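The Bed Is Where the Laundry Lives Now

Every household has a system for clean clothes. Ours, for most of the eleven years we have lived in Merrick, has been to carry them upstairs, drop them on the bed and go do something else. At bedtime the pile moves to the chair. In the morning it moves back. A T-shirt can travel this way for a week and see more of the house than I do.

I had assumed this was a private failing until I raised it at work, where it became the liveliest meeting of August. One colleague keeps two baskets, clean and dirty, and has lost track of which is which. Another folds straight out of the dryer, standing up, and was regarded with suspicion for the rest of the afternoon.

So I decided to reform. I bought the Pindari folding board, a hinged plastic affair that cost more than several of the shirts it was meant to fold. Its leaflet promised a finished shirt in 10 seconds, and that is fair, provided you leave out the time spent turning the sleeves right side out. I also read all 480 pages of a secondhand housekeeping manual, which devotes a long chapter to table linen and four paragraphs to the kind of thing people wear on their legs.

The manual did have one good idea. Make the bed first, it says, at least as far as the bottom sheet, and fold on that. A bare white sheet is a wide, clean surface at a tolerable height, and it shows you exactly what you have left to do. Dark things in particular have nowhere to hide. I have lost black socks in a black duvet cover and not met them again until spring.

It also says to put down only as much as you can finish. I used to tip out the whole load, around 116 items by my one bitter audit, and then need a cup of tea to get over the sight of it. Now I bring up a few pieces at a time. The rest stay in the Trala hamper on the landing, out of my eyeline, where they can crumple in peace.

Does it work? Mostly. The shirts get folded. The towels get folded, in thirds, as the manual insists. What remains is a hard core of soft, shapeless things that resist every method, and those I still bunch up and push into a drawer — the bottom one, which sticks.

The folding board is under the bed, behind the skirt, with the exercise mat. I expect they have plenty to talk about.
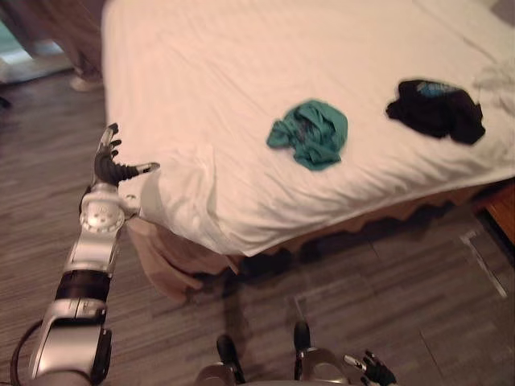
Two down to the sheet, teal and black, both still waiting to be folded.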